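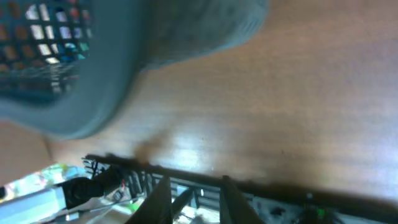 Laundry > Baskets and Sorting > Benches and Tables

pollenent40: Plastic basket on a timber tabletop for folding. Does the base mark the finish?

vashisht_10: Grit does. Wipe the base first and lift it, don't drag.

lindirum: Disagree. Colour transfer is worse on oil. I use felt.

vashisht_10: Felt holds grit. 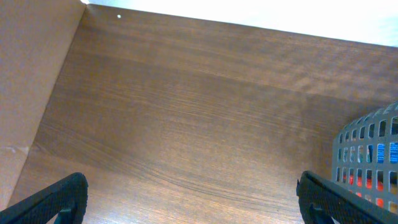 Re: White spot on the grain

pollenent40: One small white dot near a corner. Paint?

lindirum: Try a damp cloth before sanding.

Filed under: Timber care, Laundry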